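Progress report to the Kirkley fund: tracing diplomatic expulsion claims
Second reporting period, to the end of May

Where we are

The grant pays for one thing: to find out how often news stories about expelled diplomats say more than the governments involved have said. We promised a coded archive, a short public paper and a set of notes editors could use. The archive is mostly built. The paper is half drafted. The notes have not been started, and I would like to talk about whether they should be.

We have now coded 76 expulsion stories from the Dunetti archive, each traced back to the statement it was based on. In 17 of them we could find no statement at all, only other news stories pointing to each other. One chain ran through 6 outlets and ended where it began, with a wire item that cited the first paper in the chain.

I want to be careful with that. A missing statement does not mean there never was one. Foreign ministries take pages down, move them, and brief reporters by phone. Some of what looks like invention is probably a decent reporter protecting a decent source. The earlier report to you made the problem sound more settled than it is, and the phrase "systematic exaggeration" should be dropped from anything the fund puts out.

What the coding shows so far

The word "spy" appears in headlines far more freely than in the text under them. Officials tend to say "activities incompatible with diplomatic status," a formula that can cover running agents, a row over parking, or simple payback for the last round of expulsions. Reporters know this. Headline writers seem to know it less, or care less.

Retaliatory expulsions get the weakest treatment. When one capital sends people home and the other does the same a few days later, the second group is often described in the same terms as the first, even when the second government has admitted it is only matching numbers. I think this is our most solid finding. It is also the dullest, and I suspect it will be the one that gets quoted least.

We looked for a difference between papers with their own foreign desks and papers without. There is a small one, in the direction you would guess. I don't trust it yet. The foreign desks also cover the bigger stories, where governments say more in public, so there is more on record for them to get right.

The scoring tool

You asked for a frank view of Lurnurine, the text-scoring software we took on at the start of the grant. It is supposed to flag loaded language and rate how far a story goes past its source. On the sample we checked by hand, it agreed with our coders in 73 percent of cases. The supplier calls this strong. A coder who marked every tabloid story as loaded and every broadsheet story as fair would do nearly as well, so I am not impressed.

It also has trouble with quotation. If a story quotes a minister using harsh words, the tool scores the paper as harsh. We reported this twice. The second reply said it would be looked at in a later release - no release was named. Until that changes we are coding by hand and using the scores only to decide which stories to read first. I would not renew the license on present evidence.

Work with Krajčí

The Krajčí institute has given us its collection of translated foreign ministry statements, and this part has gone better than I expected. The translations are plain and the originals are kept beside them. Two of our worst-looking cases turned out to rest on translation: a word that can mean "officer" or "official" had been given as "intelligence officer" on one side of the border and "embassy official" on the other. We have recoded both.

The institute would like its name on the paper. I have no objection, but it takes money from a government that appears in the archive, and readers should be told so on the first page. The institute would prefer a footnote. We have not agreed.

Spending

Coding has cost more than planned and travel less. The software line is fully spent. We are not asking for more money in this period. If the fund wants the older stories coded to the same standard, that would need a new budget, and I would want to see the first paper reviewed before anyone commits to it.

Next period

Finish second coding of the disputed stories. Settle the Krajčí wording. Send a full draft to two outside readers, at least one of whom thinks the whole project is misguided. Decide on the editors' notes. My own view is that editors already have plenty of guidance and ignore it under deadline, and another PDF will not change that. A searchable list of past statements might get used.

The draft tables are on the shared drive. Comments by Friday would help.

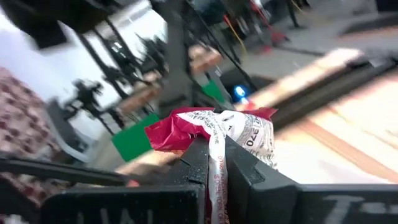

Crumpled snack wrapper, with the digits "970" in the print.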